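Woltmont opens Lockwood lounge

11th November - Woltmont has opened a furnished lounge at its Lockwood building, with seating chosen from the Irkance range. The room covers 633 square feet and is open to all tenants.

"People wanted somewhere soft to sit - and cushions," said Despina Margaritis, lounge manager.

A second lounge follows in December.
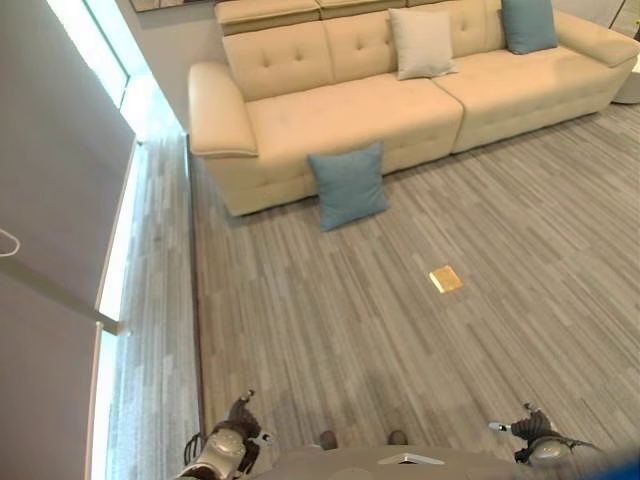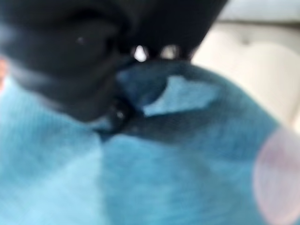
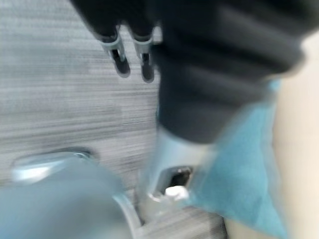
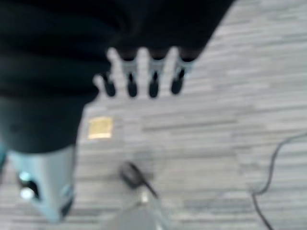

The Lockwood lounge. First picture: the cream sofa with teal-blue pillows on gray carpet.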